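Went along to the council drop-in about the Nastevier bus station plans in October, and I've been meaning to write it up ever since. It was meant to start at half past six. It started at seven, when somebody found the right lead for the projector.

So, the plan. The council wants to sell the old bus station and move all the stops out to Pendidow Road, which sounds fine until you try walking it with shopping. The number 38 would stop there, the 14 would be cut back to every two hours, and the 17 (my bus!) wouldn't come into town at all. I asked why and was told it was "subject to operator discussions". I asked what that meant and got a leaflet.

To be fair to them, the building is a wreck. The roof has leaked for years and the toilets have been locked since before I moved here. I'd be happy to see it go if something decent went up on the same spot, and there was a drawing of just that on one of the boards, marked Option B. It was very small and it was behind the door.

Got home cross and hungry and read the whole consultation document at the table with a brew.

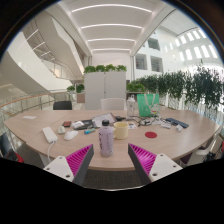
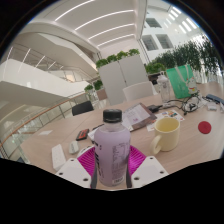
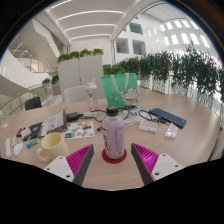
The bit that got me was on the page about costs. Option A is cheaper, but only if you leave out the new crossing on Pendidow Road, and the crossing is in a separate budget that hasn't been agreed yet. How can you compare the two like that? I've written to both our ward councillors and so far one has replied, very politely, saying she has the same question.

Comments close at the end of the month. The form's on the council website under Transport, then Have Your Say, and you can skip the page asking how you heard about it. If you use the 17, please put that in, even if it's only a line.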